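Why does the shop remember what you like?

Have you ever got a birthday coupon from a shop? Or maybe your mum opened an email and it said, "We think you will love these socks!" How did the shop know about the socks?

Shops and companies try to learn what their customers like. This work is a part of marketing. When a message is made to fit one person, we call it personalized.

Let us imagine you buy a colouring book at Marchetti, the toy shop in Brosthorpe. The lady at the counter asks if your dad wants a loyalty card. Each time he uses the card, the shop computer writes down what he bought. In February the shop had 1,636 families with a card. No person can remember so many families, but a computer can.
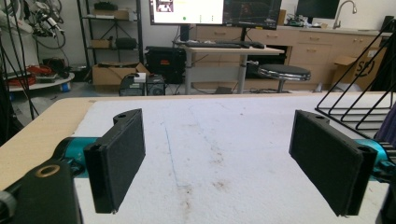 After some visits, the computer sees a pattern. You bought 2 colouring books and one box of pencils, so it guesses you enjoy drawing. Next time, the coupon is for paints.

Sometimes the guess is wrong. Shabnam Jadoon bought one dinosaur for her cousin, and then she got dinosaur emails for 5 weeks. She doesn't even like dinosaurs!

Your name, your age and your favourite things are called personal information. Before you type them in a website or an app, ask a grown-up you trust. A grown-up can also ask the shop to stop sending emails.

Written for young readers by Nana Aryee

© Skascombe Kids' Pages | Contact us | Back to top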